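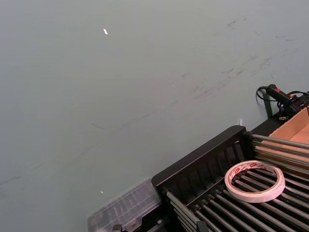 Double-sided tape parked on the rack, cardboard box behind it.

Sorting the tape at Mukbridge

April 25, 2025

I have been putting off the odds and ends since we moved the workroom to Mukbridge. The big things got done early. The shelves are up, the paint is on, the Brerner heater works. What was left was the small stuff, mostly tape, and it had been travelling from one surface to another for months.

The tabletop is scuffed and I have stopped fighting it. There is a dark grey patch of rubbed-on marks that I tried with dish soap and then with methylated spirits. The spirits did a little. The rest can stay. Ronja Dalen wanted to sand the whole top back and oil it, but it is a work table and it will only get marked again.

The dish rack came from the kitchen. We bought a bigger one from Haugen for the sink and I didn't want to throw the old one out. It is black with grey metal rods running across it, set close together, so a roll of tape lies flat on top without dropping through. I had planned to stand things upright between the rods as well, and for thin things like cutting mats that is fine. For tape, flat is better.

The double-sided roll is the one I use most. The liner has small red marks printed along the edge, which makes it easy to pick out from the masking tape when I'm in a hurry. I used to keep it in a drawer and it collected fluff on the sticky sides. Out in the open seems to be better so far — I'll see how it looks in June.

Cardboard is the other half of the system. I know there are nice plastic tubs at Nonska, and I priced them, and I still went with boxes. They cost nothing and I can write on them. When one gets soft at the corners it goes in the recycling and I cut down another. For shallow trays I take a Stanley knife around the sides and leave a lip high enough to stop a roll from sliding out.

I also put a black cloth over the table. It covers the scuffs, and small screws don't bounce off it onto the floor. It does show every bit of dust. I shake it out the back door when I remember.
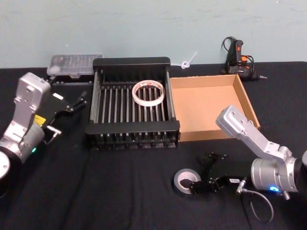
What still needs doing

The electrical tape needs a permanent spot. It's black, the cloth is black, and the pale cardboard core is the only part I can find in poor light. It will probably go in a tray with the cable ties.

The wall behind the table has smudges on it too. Solveig Grønli gave me the end of a tin from when she did her hallway in 2020, and the blue-green is close, but I haven't tested a patch. If the tin has dried out I'll wash the wall and leave it.

After that it's the screws, which are all in one jar. I'm not looking forward to the screws.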